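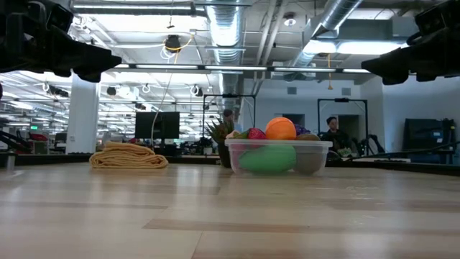
Onden Preserves Index

README, last tidied in March

G'day and welcome. If you've landed on this page you're probably after old jam recipes in a spreadsheet, and I've got 400 of them for you! They come from Onden, a stapled newsletter for home preservers that went round by post for years and years, and every one of them was typed up by me at the kitchen table with a cuppa going cold beside the keyboard.

Onden never had an index. If you wanted the green tomato pickle you had to remember which issue had the green tomato pickle, and my memory isn't up to it any more. I started with a notebook, moved to a spreadsheet when the notebook got syrup on it, and then Ayane Shibata asked whether she could have a copy, and then her sister-in-law wanted one, so now it lives here where anybody can grab it.

What you get

recipes.csv is the main file, one row per recipe.
contributors.csv has the names as printed, plus the spelling I settled on.
units.csv is my conversion table. Please read it before you cook anything.
notes.txt is me grumbling about particular entries. Not essential, but I do think it's the best bit.

Columns in recipes.csv

id: just a number. Gaps are recipes I typed twice and threw out.
title: as printed, including "Mum's Good One", which is a fig chutney.
kind: jam, jelly, marmalade, chutney, pickle, relish, sauce, cordial, or "other". Lemon butter went into "other" and I've had letters.
fruit_main: whatever there's most of by weight. Where it's a tie I took the one named first in the title.
volume, issue, page: where to find it on paper.
sugar_g and acid_ml: converted to metric by me, blank where the original says "to taste" or "enough".
method: full text, with the original punctuation left alone.
tested: Y if I've personally made it, otherwise N. There are 70 with a Y and I'm chipping away at the rest as things come into season.

The units question

Right, so this is where most people come unstuck. The early volumes are in imperial, the later ones are in metric, and there's a stretch in the middle where it depends entirely on who sent the recipe in. A cup might be the 250 mL metric cup or it might be the teacup from somebody's grandmother's dresser. Same trouble with tablespoons: the Australian one is 20 mL and most overseas ones are 15, and a few contributors had obviously copied from a British or American book without saying so.

What I did was pick a rule for each volume and stick to it. If a recipe gives only imperial weights, I converted the weights and rounded to the nearest 5 g. If it mixes the two, I took the metric figures as gospel. If the result looked daft (one marmalade came out with more vinegar than orange) I left the number in and put a flag in notes.txt so you can have your own think about it.

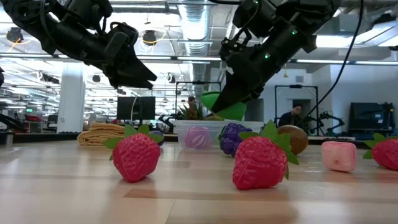
Akihiko Hoshino wrote in to say he'd have done it the other way round: I'd leave the original units in their own column and let people convert for themselves, as you can't get the cup back once you've turned it into grams. Also your strawberry jams all look short of lemon to me. Is that the conversion, or did they really make it that runny?

Fair cop on the first one, Akihiko. There's now an original_units column and it's filled in for the first few volumes, with the rest to come. As for the strawberry jam, I went back to the paper and no, the conversion's fine, they really did go light on the lemon. Strawberries are low in pectin and I'd double the juice myself, but the index records what was printed. If you want a proper set, chuck in a grated green apple with the skin on. Works a treat.

Who sent what

The contributor names were a bigger job than the recipes. Grigore Olteanu appears under four spellings, and one of them had me convinced for a whole winter that he was two blokes. Christos Karagiannis signed his early pieces with initials only, and then wrote a letter to the editor complaining that people kept crediting his pickled eggplant to somebody else. I've merged the ones I could be sure of. Where I couldn't be sure they're left separate, so if you're tallying up contributors for any reason you'll be a little over.

A few writers asked for their names to come off and they're down as "withheld". Please don't go working out who they are from the recipes. I know a couple of them are easy to guess if you live round here, but just don't, eh.

A sample entry

People keep asking what the method text looks like before they download the whole lot, so I've copied one in.

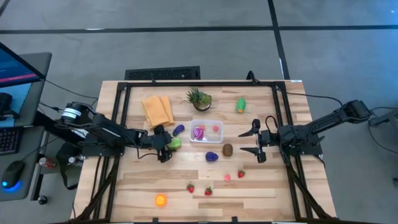
Vol. 11, No. 10, p. 70

Pickled Eggplant, Ikesar Style. Take firm eggplants, the long ones if you have them, and cut into fingers. Salt well and leave in a colander overnight with a plate on top. Squeeze hard next morning, harder than you would think. Bring vinegar and a little water to the boil, drop in the eggplant for as long as it takes to set the table, lift out and drain on a clean tea towel. Pack into hot jars with sliced garlic, dried oregano and a chilli. Do not eat it the first week.

And that's how it sits in the file, set-the-table timing and all. My note on it reads: "Made twice. Too salty the first time, I didn't rinse. Keep in fridge." Please do keep that one in the fridge, by the way. Vegetables in oil or weak vinegar are a different kettle of fish from jam, and some of the storage advice in the older volumes would make a food safety officer weep. I haven't corrected the text. I have added a column called storage_caution, and if it says Y, go and look up current advice for your state or territory before you put anything on a pantry shelf.

Things I know are wrong

Capsicum is called capsicum, pepper, sweet pepper and bell pepper depending on the writer. I've made it all capsicum in fruit_main and left the titles alone.

Rockmelon and cantaloupe, same story. Eggplant and aubergine too, though there was only the one holdout.

Page numbers in the Rivadeneyra supplement start again from the beginning, so you'll see doubles. Sort by volume and issue first and you'll be right.

The star fruit jelly is missing its last line. The staple went straight through it and took the corner with it. If anyone has a clean copy I would be over the moon.

I've typed "simmer until it looks right" exactly as printed every single time it appears, and I'm not sorry. 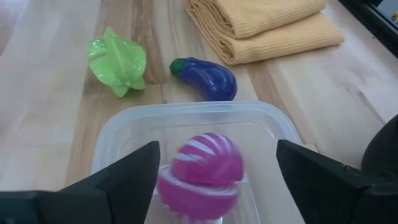 Spelling in the method text hasn't been touched either, apart from places where I'm certain the typesetter dropped a letter. So a search for "chilli" will miss the writers who put one L in it, and a search for "zucchini" will miss pretty much everyone. Try a couple of versions before you decide something's not in there. Tatsuya Koyama has made a little synonym list for his own copy, which handles most of these, and he's happy for me to bundle it with the next update once he's finished arguing with himself about swedes and turnips.

Using it

Anything you like, so long as it isn't sold. Print it, cook from it, make a chart of sugar ratios for your nephew's maths project. The old editor gave me the go-ahead for that on the phone and then put it in writing, which was good of her. If you put recipes from it on your own page, please give the contributor's name and the volume and issue, the way they're written in the file. I don't need a mention myself.

I'd ask you not to use it for working out what people in the district "used to eat". Folks sent in what they were proud of, or what they had a glut of, and the run of feijoa recipes came from one very productive hedge in Jinano.

Fixing it

Email me the id number and what's wrong with it. A photo of the printed page is a big help, if you can get it flat. I do corrections on a Monday, usually in the evening after the dishes, and I'll write back either way. If it's February I'm up to my elbows in tomatoes and you might be waiting till autumn.

Still to do: the rest of original_units, the synonym list, and a decision on lemon butter.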